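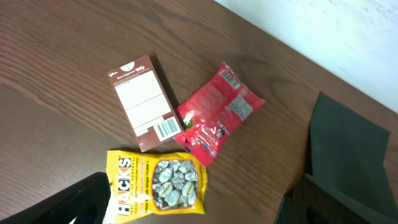
What goes in first when a snack box has both bags and little cartons?

Mio Onishi
Posted 2025-11-06 in Gifts and Parcels

Hello everyone! I'm putting together snack boxes for my cousins and a couple of old neighbors, and I keep getting into a muddle with the order of things. I have small cartons, a chocolate-colored box with a big panel of fine print on it, a shiny red bag, and then a yellow bag of candy that is easily the most awkward of the lot. My boxes have a hinged lid and no dividers inside. If I lay everything flat I run out of floor very quickly, and if I stand it all up the bags slump over and the whole thing looks sad when you open it. I did 2 boxes in October and took them both apart again, so I would love to hear how other people go about it. Do you start with the stiff things or the soft ones? And does it matter which way the labels face?

Wakana Murakami

Oh, I love doing these, so forgive me if I go on a bit! Stiff things first, always. I open the lid all the way so it lies back flat on the table and doesn't keep flopping down on my hands, and then I stand the cartons up side by side like books on a shelf. They hold each other up once you have three of them close together – a single carton on its own will just tip over the minute you pick up the box. I like to give the prettiest front some room to show, and the turquoise carton with the big orange circle is the sort of thing I mean. Red and white beside it looks very cheerful.

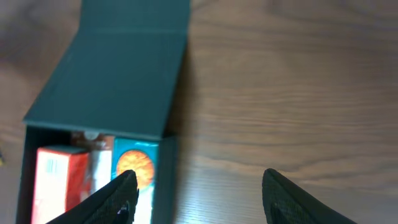 Bags come after the cartons

Once the cartons are standing, see what space you have left and let the bags fill it. A crinkly bag will take almost any shape if you shake the contents down to one end first (gently, please, if it's chips). I never squeeze the air out by poking a hole, though my sister swears by it, and her crackers are always soft. If there's a gap at the side after that, a folded sheet of tissue is plenty.

A bag of wrapped candy is heavier than it looks, so lay it low and not on top of anything that crushes. I'd put the yellow one window side up. You can see all those little white wrappers with the yellow and black HACKS on them, and it's a nice thing to find when the lid comes up.
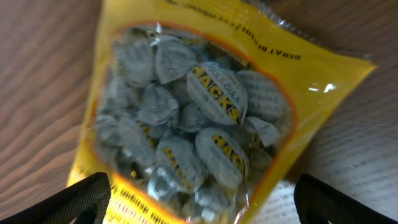

Mio Onishi
Can I open the candy bag and scatter the pieces between the cartons?

Wakana Murakami
You can if every piece is individually wrapped and you're handing the box over in person. For the mail I'd leave the bag sealed, and keep any ingredient labels with the food either way.

Haruto Kudo

I just put the heavy stuff on the bottom and close it. Labels up so people can read them. Never had a complaint. If the lid bulges take something out.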